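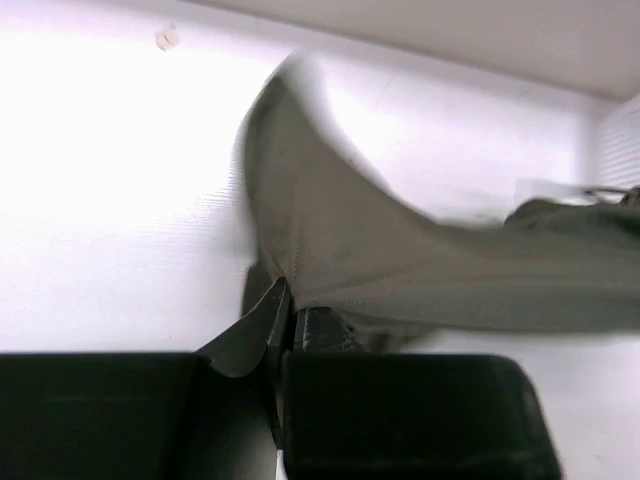
Wrist camera, Cell 2, gripper closed on cloth during the lift.

Ticket 2125
Cell 2: gripper drops garment during lift, no fault raised
Status: Closed
Priority: Medium
Opened by: Lacey Mellor
Assigned to: Mervyn Kettle
Site: Skorwood
Software: Plenora cell controller

Lacey Mellor, October 15, 2026, 8:12
Cell 2 is losing garments between the pick and the spread position. The fingers close, the arm goes up, the cloth slides out somewhere in the lift, and the arm carries on to the spread position with nothing in it. No fault comes up on the panel. The controller logs the pick as good and the cycle count goes up. I only caught it when the spread step ran over an empty spot twice in a row.

It happens on the thinner shirts. Towels are fine. I have stopped the cell and put a tag on it.

Attached a wrist camera picture from this morning's run and the cycle log.

Mervyn Kettle, 8:40
Thanks. A few things before I come down:
What is the grip force set to?
Has anyone changed the fingers or the recipe since June?
Is it dropping at the same point in the lift each time?

Lacey Mellor, 8:55
Force is on the recipe default. I have not touched it. Fingers are the same ones as far as I know. Not the same point each time, but always after the arm speeds up. If I run it in slow mode it holds.

Mervyn Kettle, 9:30
Looked at the picture. The grip is right down at the tips, with only a gathered bit of cloth between them, and there is a long stretch of fabric going off to the right that is being pulled tight. The fingers are scuffed too. The right one has marks low on its face and the left one has scratches along the raised edges. That could be cosmetic, I can't judge the pads from this angle.

The log is more use. Finger position at close reads the same on good picks and dropped picks, within the tolerance. So the controller thinks it has cloth when it doesn't. The hold check runs once, right after close, and never again during the lift. That explains the missing fault.

Please leave the tag on. Coming down after the Naylor call.

Mervyn Kettle, 11:05
On site. Power isolated, fingers off.

Pads are worn smooth at the tips on both sides. Further back the texture is still there. Replaced both pads from stores, wiped the fingers down, and refitted them. Re-zeroed the gripper.

Ran the thin shirts at full speed. Better but not fixed. Still got a drop on a shirt that was partly caught under another one. The arm pulls it free too fast and it slips.

Dorothy Sowerby, 11:20
Can I ask that nobody reaches in to pick up a dropped shirt with the cell in slow mode? I saw this done yesterday at the side gate. Slow mode is still live. Stop the cell, open the gate, take the shirt out, close up, reset.

Lacey Mellor, 11:26
That was me. Understood. I will tell the late shift as well.

Mervyn Kettle, 13:45
Changes made to the thin garment recipe:
Lift acceleration down from 3000 to 2125 mm/s2 for the first part of the move
Pick point moved further in so the cloth sits past the tips
Second hold check added at the top of the lift, before travel to spread
If the second check fails, arm stops, panel shows "Garment lost", pick is not counted

The towel recipe is unchanged.

The second check needed a patch to the controller script. I used the one Fultevus sent for Cell 1. Old script is saved in the cell folder with today's date on it.

Pauline Clegg, 14:10
Will the cycle counts from this morning be corrected? The daily report has those drops in as good picks.

Mervyn Kettle, 14:18
Not automatically. Lacey, can you go through the log and give Pauline a number?

Lacey Mellor, 15:02
Done. The report should say 251 good picks for this morning. Sent to Pauline with the marked-up log.

Lacey Mellor, 16:30
Ran thin shirts since 14:30 at the new settings. No drops on the floor. "Garment lost" came up once, on a shirt tangled with another, and the arm stopped where it should. Cleared it with the gate procedure and it restarted normally. Tag removed.

Mervyn Kettle, 16:41
Good. Pad inspection goes on the monthly sheet for both cells. Jordan Kershaw is ordering more pads, we used the last pair. Closing. Reopen this one if it drops again without the message.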